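Lalow Hand Recordings – read me first

Welcome, and thanks for taking the time to read this before you open the folders! We keep 1128 recordings of a five-digit hand working near flat objects, and the house rules below are the ones we'd love you to follow if you add your own.

Keep people's hands well clear while the fingers are powered, even if nothing seems to be moving. Bring the hand in slowly over patterned cloth or paper, with the fingers open and cupped before they reach the object. Please don't tidy the background between takes – ordinary clutter is welcome, and we'd rather have it than a bare bench. Label the colour of each object in plain words, and if you're unsure what it is, write "unsure".

Last revised 19/10/2022.
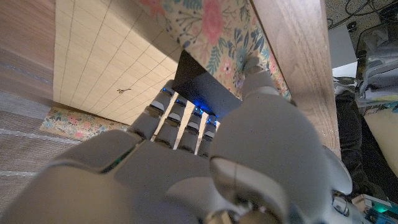 Lorna Farquharson
Data steward, Lalow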